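Nurnard (software)

Nurnard es un conjunto de programas para planificar y supervisar tareas de manipulación sobre mesa, es decir, esas labores modestas y cotidianas en las que una pinza tiene que acercarse a un objeto, cogerlo sin molestar a sus vecinos y dejarlo en otro sitio. Reúne un módulo de percepción, un planificador de trayectorias, un controlador de agarre y una serie de herramientas para revisar grabaciones, y se distribuye como un único paquete, aunque muchos usuarios instalan solamente la parte que les hace falta.

Historia

El proyecto nació como una colección de guiones sueltos que Tsegereda Shiferaw y Benoît Fleury compartían para ordenar sus grabaciones de pinza manual. La primera versión, recordada con cariño por quienes llegaron a usarla, carecía de interfaz y guardaba sus ajustes en un fichero de texto que había que editar con bastante paciencia. Más adelante se incorporó Odasa, un planificador que hasta entonces había llevado vida propia, y con él llegó buena parte de la documentación que todavía hoy se consulta.

La versión 2 reescribió el formato interno de los episodios y rompió la compatibilidad con los anteriores, lo que dio lugar a una larga y por lo general amable discusión en la lista de correo. El conversor de formatos, publicado en marzo, resolvió la mayoría de los casos pendientes.

Percepción

El módulo de percepción, llamado Worku, trabaja con las imágenes de una cámara montada en la propia pinza. Esta disposición tiene una ventaja muy apreciada por los desarrolladores, y es que los dedos aparecen siempre en el mismo lugar de la imagen y sirven de referencia constante. Las zonas negras del contorno se descartan mediante una máscara fija antes de cualquier otro cálculo, y el resto se reparte en regiones que el programa procura asociar a objetos, superficies de apoyo y fondo.

Los casos que más trabajo dan son los de figuras de silueta parecida y distinto tamaño. Un caballo blanco grande sobre la mesa y otro pequeño y oscuro en un estante, por ejemplo, pueden solaparse en la imagen, y el programa ha de decidir si está ante un objeto o ante dos. Worku se apoya para ello en el borde del estante y en el cambio de tono, y cuando aun así no lo ve claro marca la región como dudosa y la deja para la revisión manual.
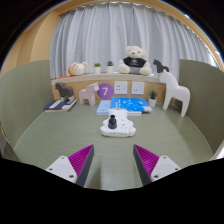 Pouran Bakhtiari ha objetado que la marca de región dudosa se usa con demasiada generosidad: «Si el programa me devuelve media mesa en amarillo, acabo etiquetando a mano igual que antes. Preferiría que se arriesgara un poco más y que yo pudiera corregirlo después». A raíz de esa crítica se añadió un umbral ajustable, que por defecto sigue siendo prudente.

Planificación

Odasa recibe el mapa de regiones y propone una trayectoria de aproximación. Lo hace en dos pasos - primero una ruta gruesa que evita los obstáculos altos, después un refinado en las cercanías del objeto -, y entre ambos vuelve a consultar a Worku por si la vista ha cambiado con el movimiento. El refinado admite un máximo de 3,000 muestras por intento, cifra que puede modificarse en la configuración, si bien los autores aconsejan no tocarla sin haber probado antes con el valor original.

Una particularidad simpática del planificador es su trato con los objetos planos. Los libros se consideran a la vez obstáculo y superficie de apoyo, de modo que una figura colocada encima de uno hereda su altura y la pinza se aproxima desde más arriba. 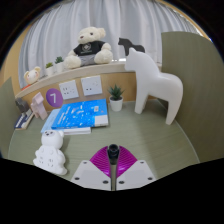 Cuando dos libros están apilados, Odasa intenta separarlos por el canto visible de las páginas y asigna a cada uno su propio plano. Si el canto no se distingue bien, los trata como un solo bloque, solución algo tosca pero que ha demostrado dar pocos disgustos en la práctica.

Herramientas de revisión

Bulalach es el visor de episodios. Permite avanzar por una grabación, comparar la trayectoria propuesta con la ejecutada y anotar el momento del contacto. El juego de pruebas que acompaña al paquete contiene 3,883 episodios, de los cuales 76 se reservan para comprobar regresiones antes de cada publicación. Tekle Jemal mantiene el visor y atiende con notable paciencia las consultas sobre atajos de teclado, que son muchas y casi siempre las mismas.

Limitaciones

Nurnard supone que la mesa es plana y que permanece quieta durante todo el episodio. Las superficies brillantes y las sombras alargadas siguen produciendo regiones falsas, y los cables finos se pierden con frecuencia en el fondo. Şengül Erdem prepara una rama experimental con estimación de profundidad, que por el momento se compila aparte y no figura en el instalador.

Véase también

Planificación de movimiento
Segmentación de imágenes
Control de agarre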